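Home Kitchen Laundry Workshop Garden Search Contact

Keeping bread and salad fresh, and other kitchen notes
By Burgi Mayrhofer

Most of these came out of the kitchen at Wingate, where we put out a cold lunch twice a week and wash up by hand. They work just as well in a small flat.

Lettuce needs to be properly dry before it goes on bread. Shake the leaves, lay them on a clean tea towel, roll it up loosely and leave it in the fridge until you want them. One large leaf is plenty for a slice.
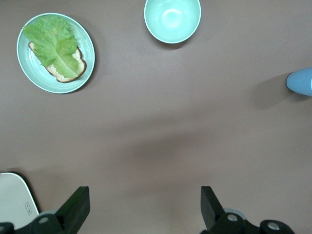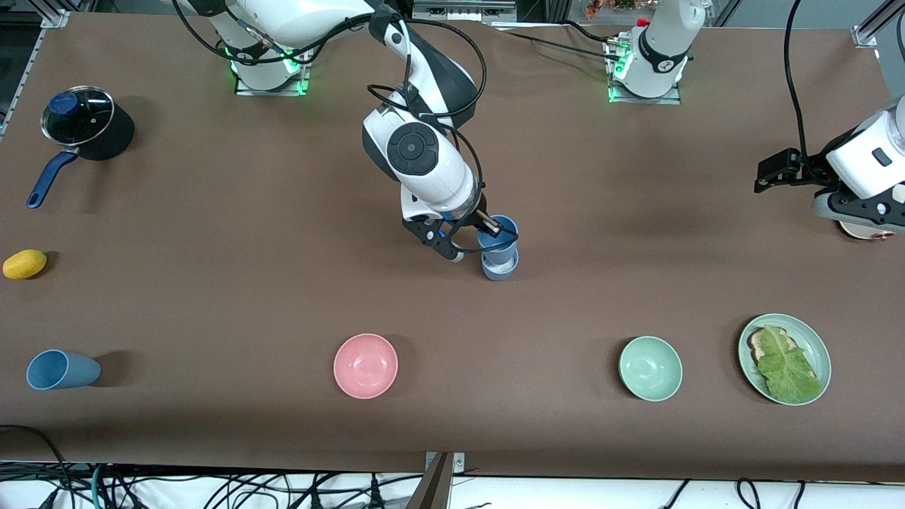
Bread

Keep a crusty loaf cut side down on the board for the first day, then move it to a paper bag inside a bread bin. Don't keep it in the fridge, where it goes stale faster. Sliced bread freezes well. Separate the slices before freezing and you can take out one at a time.

A loaf that has gone hard can be brought back. Run the crust quickly under the cold tap and put it in a hot oven for 7 minutes. Eat it the same day. It will be harder than before by the next morning.

Crusts can be dried in the oven after you've turned it off, then crushed with a rolling pin. A 700 g jar holds the crumbs from two loaves.

Cups that stick together

Let cups dry fully before stacking them. If two have jammed, put cold water in the inner one and stand the outer one in warm water. Wait a minute, then twist gently. Don't use boiling water on glass or thin china. For cups with a fine glaze, a square of kitchen paper between each one saves the rims.

Tea stains come off with a teaspoon of bicarbonate of soda and a damp cloth. Leave the paste on overnight if the stain is old. Nkechi Oyelaran uses denture tablets for the same job and gets a better result on the handles.

Tabletops

Wipe up beetroot and turmeric straight away. For sticky patches use warm water with a drop of washing-up liquid, then a second cloth with plain water, then dry. Skip the second cloth and the table will feel tacky by evening.

Smells in lunch boxes

Pack the box with crumpled newspaper, put the lid on and leave it for two days. Wash as normal. Onion may need a second go.

Last updated September 4, 2025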